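4. Recording a Collection Session

Read this section before the first session of the day. Set-up of the Findley server is covered in section 3.

4.1 Preparing the room

1. Switch on all ceiling lights and leave them on until the session ends. Do not change the lighting between takes.
2. Give each operator one table. Keep 60 inches of clear floor between stations.
3. Put on the cap first, then the head unit. 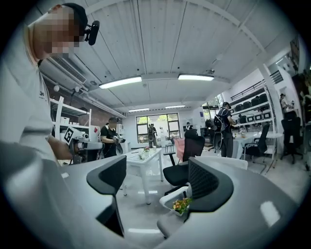

4. Start the Kolen recorder and wait for every gripper to report as connected. A gripper that does not connect must be restarted before the take, not during it.

Note: Keep sleeves and fingers off the marker faces. A covered marker breaks the hand track, and the take will be rejected on upload.

4.2 Recording a take

1. Place the objects from the task card on the table.
2. Hold both grippers in front of you, with the markers in view of the head camera, for 8 seconds.

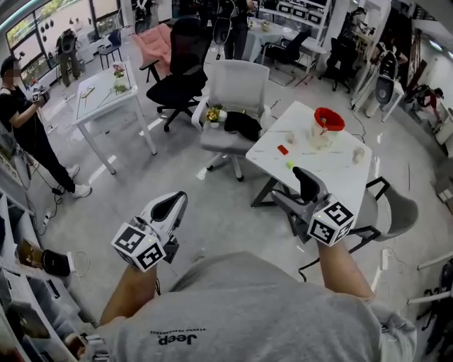
3. Carry out the task at normal speed. If you drop an object, pick it up and carry on. Recoveries are kept as training examples.
4. Return to the starting pose and stop the recording.

Caution: Power cables may cross the floor. Look down before stepping back from a table.

4.3 Between takes

Rest the gripper on a desk or table when you need a free hand. Do not hang it by its cable.
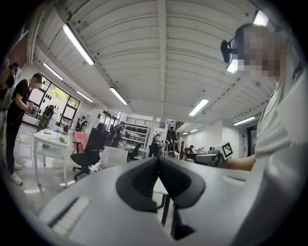 Move the objects to new positions before the next take. The Margaritis task set asks for 14 takes per card, and two takes with the same layout count as one.

If the recorder shows error 267, the clocks have drifted. Stop all stations, run Sync from the Plutico menu, and repeat the last take.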